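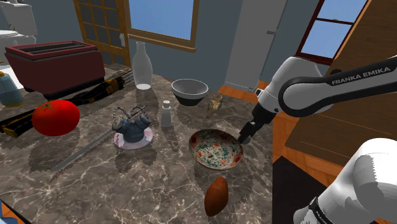 Posted 22/12/2023

I've been promising an update on the kitchen build since September, and a few of you have been kind enough to keep asking, so I've put the kettle on and here we go!

For anyone new, I'm building a pretend kitchen on my computer so a pretend Franka arm can learn to tidy it. The spare room at our place in Brornby is too small for a real arm (and so is my bank balance), so everything happens in simulation on the old desktop under the stairs. I named the project Prastaneo after a boat my grandad had, and I'm afraid it has stuck.

Most of this month went into the bowl. I wanted the arm to take it by the rim and lift, nothing fancier than that, and I'd set aside one evening for the job. Well! The first collision shape I made treated the bowl as a solid lump, so the fingers kept bumping against a lid that wasn't there. I rebuilt it out of 12 wedges, which was better, then spent far too long fiddling with the friction while my tea went cold beside me.
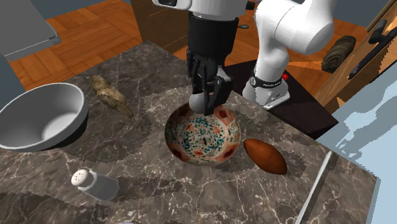 I left a batch of grasps running overnight, 653 tries in all, and 477 of them counted as a proper lift by morning. I was so pleased I rang Liliana D'Amico, who got me into this hobby in the first place, and she very sensibly asked what the other ones were doing. Mostly slipping off sideways, as far as I can tell from the logs. She reckons my approach angle is too steep and I should let the wrist tilt a bit more on the way down. I've started on that, but it's slow going with the family arriving soon and the pudding still to make.

The marble still goes blocky when the view is in close, too. I've tried a larger texture and it brought the whole desktop to its knees, so I'll live with it until I can pick up some more memory. After that I'd like to have a go at the cupboard doors, if I can work out how the hinges are meant to be set up. If you've done hinges before, please leave me a comment!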